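From: Siu-fong Leung
To: Maltcombe neighbours list
Subject: Re: Bench tops – oil or leave it?

Kieran Ó Néill wrote:
> Has anyone sealed their own marble? Ours is looking tired near
> the sink and Gerell quoted us for a full repolish. Seems steep
> for a kitchen we only use half of.

Hi Kieran,

Don't pay for the repolish yet! We had the same worry in January and I did ours myself on a Sunday arvo with a tub of Jinetti sealer and two old tea towels. Wipe it on, leave it 39 minutes (my timer, my superstition), buff it off. The dull patch by the kettle came up a treat.
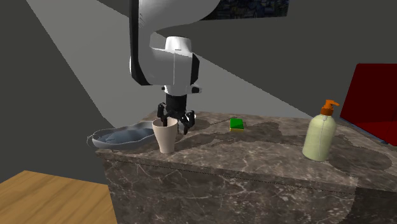

Lemon juice is the real killer – I've got a ring from a cut lime that no sealer will ever shift, and I've made my peace with it. Yen-ting swears by baking soda paste for tea stains, but try it on a hidden corner first.

I've still got half the tub if you want it. I'm home after 6 most nights, just give us a yell over the fence.

Cheers,
Siu-fong

Recent topics
Green bin missing from the corner
Lemons, free to a good home
Plumber who turns up?
Ní Bhriain book swap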